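3.2 Collection of tabletop demonstrations

Demonstrations for the Plalik set were recorded by teleoperation on a two-arm platform with multi-fingered hands. Each operator completed 126 practice trials before any data were kept. We gathered 1,000 episodes across three task families: handling glassware, moving small household items, and arranging cloth. Object positions were changed between episodes, and printed backdrops were swapped to vary the visual background (Figure 3). 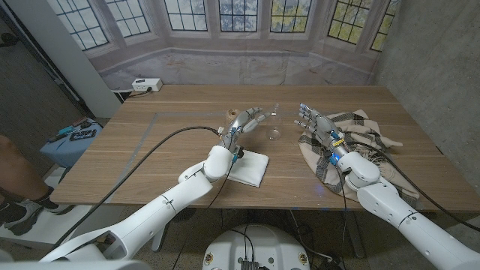

Figure 3. Head camera view during collection. Left hand beside a wine glass; right hand on a plaid-striped cloth.

Joint positions and head camera images were stored with a shared clock. Episodes with dropped frames were removed before labeling. Cloth episodes were the slowest to collect, as the starting folds had to differ each time. Clear glass posed a separate problem: depth readings were unreliable, so the policy in Section 4 takes color images only. The Uniyal baseline was trained on the same episodes.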